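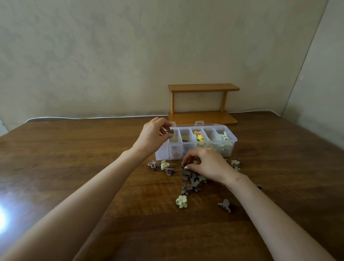
Page last changed: July, by Nelli Pitkänen

Calling the Match: Student Commentary for Lunde Wrestling
Project report, media production course
Group: Nelli Pitkänen, Oskari Suominen, Dennis Kaijage

Our group wanted to find out how much of a pro wrestling story reaches a viewer through the commentary. Lunde is a small promotion that runs monthly shows in a sports hall, and they let us have the sound-free video of a whole card. We were thrilled, it was the best footage we could have asked for!

The main event was a title match between Zokham (the champion, a masked heavyweight) and the challenger, Revumum. We recorded two tracks for it. Oskari and Dennis called the first one as straight sport, with holds, counts and near falls. The second was story first: why Revumum wanted the belt, what the two had done to each other all spring, and who the crowd was behind.

Learning the holds took much longer than planned. Dennis kept mixing up a suplex and a slam in the early takes, so we made a sheet of 110 moves and quizzed each other on it at lunch. By the end we could all name most of them at full speed, and I still do it when I watch at home.

We put both versions online through the Lunde page and asked people to fill in a short survey. Almost 800 watched at least one version and 150 answered. The story track was the favorite by a good margin, especially with people new to wrestling. Longtime fans were more split, and several wanted the move names back in (fair enough, so did Oskari).

Annelore Voß, our supervisor, pointed out that viewers chose which version to watch first, so the order may have affected the answers. Next time we would assign it. We would also use better microphones, as the crowd noise we mixed in covers Dennis completely during the last two minutes.

Both tracks and the move sheet are in the course folder. Thanks to Lauri Toivonen at Lunde for the footage and for explaining the count-out rule to us twice.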